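Home Guides Staff Training Contact

Moving from hand folding to recorded folding

At Skivlow the folding shift now splits its time between folding by hand and teaching the Skernmont line with a hand-held gripper. Allow 46 minutes for your first session.

1. Put on a fitted sheet and smooth it. Lay one garment in the middle.
2. Hold the gripper by its upright handle. Open the jaws before you reach the cloth.
3. Bring the two blue pads in from opposite sides and pinch a single fold. With thick knits, take less fabric than you would with your fingers. 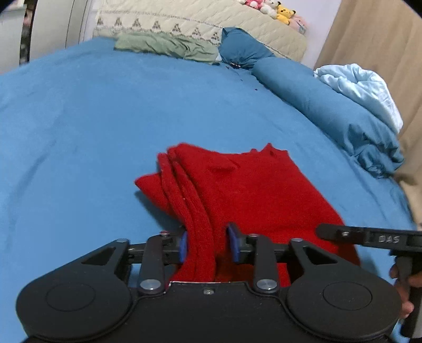 Lenuța Jitaru wrote back after the August sessions that her wrist got tired long before her shoulders did, and that she wanted the 200 repeats split over two days. She also asked who folds the regular orders in the meantime.

Repeats are now capped at 120 per shift. Regular orders go to the other table, and recording hours are paid at the folding rate. Write your count on the sheet by the door before you leave.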